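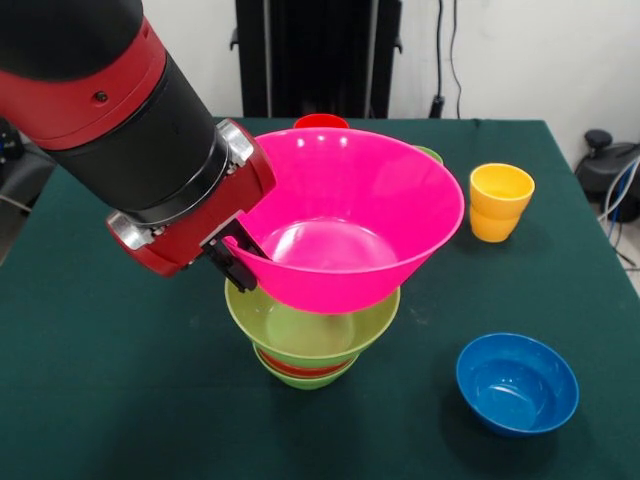 A gripper lifts a pink plastic bowl by its rim.

Chapter 4
What Is a Share Worth?

Buy one share of a company and you own a slice of it. It may be a very small slice, but it's real! You get a vote, you get a cut of any dividend, and if the company grows, your slice grows with it. This chapter is about putting a price on that slice, and I think it's the most fun you can have with a calculator.

We'll follow a small company called Arna, which makes kitchen goods in the town of Pustcombe. Arna has 1,000 shares. Last year it earned a profit of $2,000, so each share earned $2. That figure is called earnings per share, and you'll meet it on nearly every page from now on.

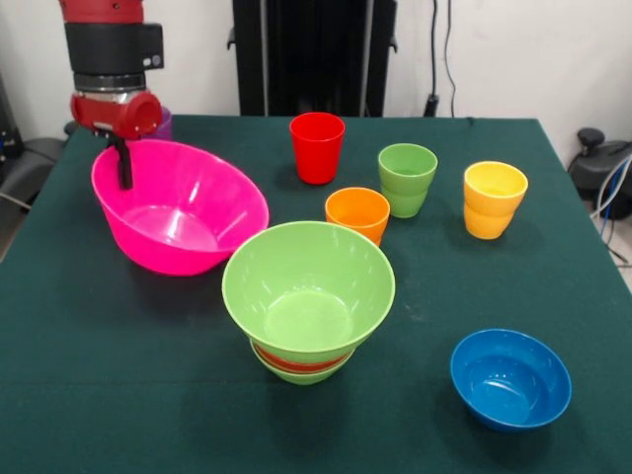
A pink bowl tilted on a green cloth, with a gripper finger inside the rim.

Now suppose Arna's shares trade at $20. Divide the price by the earnings per share and you get 10, the price-earnings ratio. Its rival Zimby also earns $2 a share but trades at $36, a ratio of 18. Same earnings, very different price! Buyers of Zimby are paying for profits they expect later, and they could be wrong.

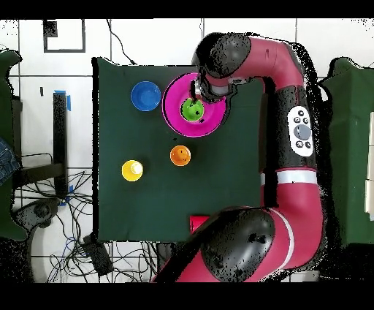
Spreading your money over several companies is called diversification, and it changes how you should think about any single price. Say you hold Arna, Zimby and a shipping firm, Nikzad. If Nikzad has a terrible March, the other two may hold steady. Picture each holding as one of the cups on the green cloth, the lime-green, the orange and the yellow: losing what's in one leaves the others alone. It works less well when all your companies sell to the same customers, a problem we take up in Section 4.3.

Wubit Bogale, whose trading diary you'll read at the end of the chapter, started with 202 shares of a single company. Keep that in mind as you work through the numbers.

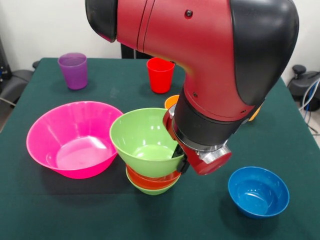
4.1 Reading a Price Table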